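Home | Projects | Reports | Gallery | Contact
Print this page | E-mail this page

Small Things, Small Boxes: A Project Report on Sorting a Tabletop
Fladthorpe Design and Making Course, Storage Unit

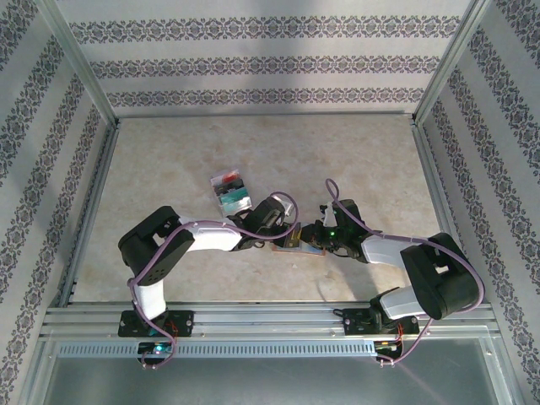

I picked small things for my storage project on purpose. Everybody else in the group wanted to do closets or garages (big, satisfying, lots of before and after), but I have always been more interested in the stuff at the bottom of the drawer. Screws, beads, erasers, picture hooks, the odd battery. My question was simple: if you have a plain tabletop and one small divided box, how do you get a pile of little things put away so that you can find them again a week later?

It was so much more fun than I expected!

What I started with

The collection came out of two kitchen drawers, a sewing tin and a coat pocket. I sorted it by hand and kept a tally, and the final count was 317 pieces. The smallest was a bead I could hardly pick up and the largest was a roll of tape, which I later took out because it didn't fit anything and was throwing off my whole plan.

For boxes I compared a few kinds. The Jadari box has fixed dividers and a lid that snaps. The Lill is deeper, with dividers you can slide out, and I loved it right away, but deep compartments turned out to be a problem (more on that below). I also made my own trays from cereal boxes, which cost nothing and lasted the whole project apart from one corner.

How I did the sorting

I ran 5 rounds, all on the same table, all with the same pile tipped out in the middle. Each round used a different rule:

Round 1 - by size
Round 2 - by color
Round 3 - by what room it belongs in
Round 4 - by how often I use it
Round 5 - any way I liked

Then I left the box closed until Sunday, wrote 12 items on slips of paper, mixed the slips up and timed myself finding each one.

Color was the quickest to sort by a long way. You barely have to think, your hands just go. It looked wonderful too, and I kept opening the lid to admire it. Finding things was another story. I could not remember if the picture hooks were with the yellows or the browns, and I went through both every time.

Sorting by room was slow and I argued with myself the entire way through. Does a safety pin live in the bedroom or the laundry? But on Sunday I found every single item on the first or second try, so the arguing must have done some good. I suspect that making the decision is what fixes it in your memory, though I'd need other people to test that on.

Size was the worst for me. All the tiny things ended up in one compartment and it became a smaller version of the original drawer.

About depth

Shallow wins. In the Lill I could fit nearly everything, and I was thrilled until I needed something from the bottom layer and had to tip the whole compartment out. With the shallow box and my cereal trays I could see each piece from above. If I built a box from scratch I would make it wide and low, with one long slot for pencils and anything else that refuses to be square.

A note on the table itself: a plain, light surface helps a lot. I did one practice round on a patterned cloth and lost three beads in the flowers. I also learned to keep the box close to the pile. Moving it nearer felt like a tiny change, and my arms were so much less tired by the end.

What I would do next

I want to try labels, which I left out this time to keep things simple. I would also like to get a few classmates sorting the same pile, with the same slips, and compare. And I want to borrow a Starer case, the one with the tilting trays, since it came out after I had already begun.

My total time for all rounds, with the practice round and the searching, was 2,792 seconds. I had guessed double that! The pieces are still sorted by room as I write this, except for the batteries, which I moved back to the kitchen drawer where my family expects to find them.

Print this page | E-mail this page
Back to Reports | Next report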